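4.2 Pale surfaces and the habit of wiping down

We had not meant to write so much about plain surfaces when we began. The study set out to follow how people put a room back in order at the end of the day, and our first notes were full of the things one would expect, such as cups, letters, chargers, coats over chairs and the odd shoe. It was only when we sat down with the diaries in February, with a large pot of tea and rather too many coloured pencils, that we saw how often our households wrote about the surface itself. Of the 2,569 diary entries we kept, 497 mention a worktop, table or shelf by its colour or its shade, and most of those are about pale ones.

People are fond of their pale surfaces and a little wary of them too. One household in the Marín group wrote of "the big white nothing" that greeted them on a Monday morning, and they meant it kindly. Another said that a light table made the whole room feel finished, even when the floor was still a muddle (a feeling both of us know very well from our own kitchens). Figure 3 gives a sense of how such a surface looks from close to, with its slight shifts from white towards grey.
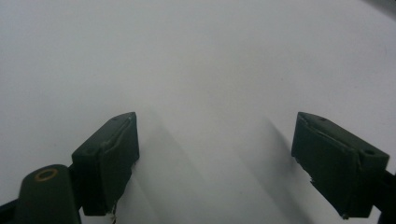

Yolandi Gumede
Lead author, household studies

Figure 3. A smooth, pale white-grey surface, brighter towards the middle and a touch greyer at the upper left and to the right.

Small changes of shade like these matter more than we had supposed. In the evening talks, several people told us they could not tell whether a patch on a pale top was a mark or simply the way the light fell, and so they wiped it anyway, sometimes twice. We came to call this the second wipe, and we noted it in 293 entries. It was less common in the Damis group, where most of the tables were dark and crumbs were dealt with by hand, swept into a palm and carried off to the bin with great good humour.

My co-author Yavuz Bilgin has suggested that the second wipe is partly a way of saying the day is over, and I have come round to his view, though I held out against it for some weeks. In 39 entries the writer goes back to a surface they have already described as clean. We have left these in the main count and return to them in Section 5, alongside the notes on shelves and windowsills.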